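Teaching two-handed tasks by remote control: cabinets and cloth

Fudover Docs > Demonstrations > Guide 3

Written by Consuelo Valderrama. Last revised in March.

This guide covers recording demonstrations on a two-armed robot with multi-fingered hands, with the operator wearing tracking gloves and a headset. It assumes you have finished calibration in Guide 2 and that the Morkix recorder opens without errors.

Before you start

Choose one task and write it as a single sentence, such as "Open the left door and take the binder off the upper shelf." If you need the word "then" more than once, split the task and record the parts separately.

Set the arm speed limit to low. Keep one person at the stop button who is not wearing the gloves. Clear the floor between the robot and the furniture, and take the slack out of the glove cables.

Part one: working at an open cabinet

1. Stand the robot at an angle to the cabinet so the door can swing past the forearm. Square to the front, the elbow runs out of room before the fingers get to the shelf.

2. Bring both hands up slowly and hold still until the recorder shows a steady pose. Press the pedal to begin.

3. Give each hand one job. One hand looks after the door and stays near its edge with the fingers open. The other goes in low, toward the bottom shelf, and comes up to the object from there. Watch the wrist module as well as the fingertips, because it sticks out farther than the glove lets you feel.

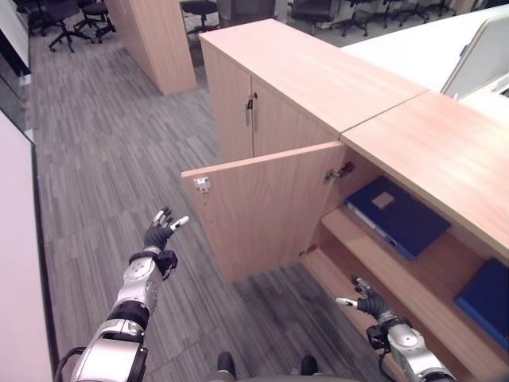
4. Close the fingers only when the palm has stopped moving. Wait a full breath, then lift.

5. Back out along the path you came in on. Press the pedal again when both hands are clear of the cabinet.

Throw away any recording where you had to pause and think. The pauses get learned along with everything else. Hesitation in front of the door is the usual one.

Part two: cloth held in both hands

Cloth takes more practice than binders. The operator gets no sense of weight through the gloves, and knit fabric bunches up and hides the fingers.

1. Switch the operator view from the head camera to the wrist camera. From the head, a fold often covers the contact point.

2. Pinch the lower edge with the four fingers of one hand side by side. Keep the grip force at 12 on the Morkix slider. Higher settings drag the knit out of shape.

3. Bring the second hand in from underneath with the thumb held away from the palm. Stop short of the first hand's wrist and check the gap in the wrist view before going on.

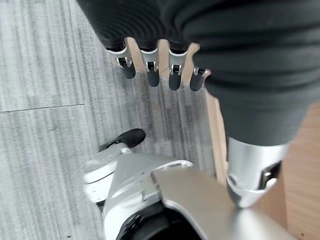
Branislav Štefanec commented that he gets cleaner cloth recordings by leaving the head view on until the second hand is close, and switching only for the last part of the approach. His operators lost track of the elbows when they worked from the wrist view the whole way. Either order is fine as long as every operator on the task uses the same one.

4. Close the second hand, and release the first only after the second has a full grip.

How many to record

For a cabinet task, plan on 100 good recordings before the first training run. For cloth, the Llanos set has 2,000, and we still add to it when a new fabric comes in. Change operators often. Tired hands make short, jerky paths.

Name each file with the task, the operator's initials and the view used. Upload to Zultley at the end of the session and mark the discards before you log out.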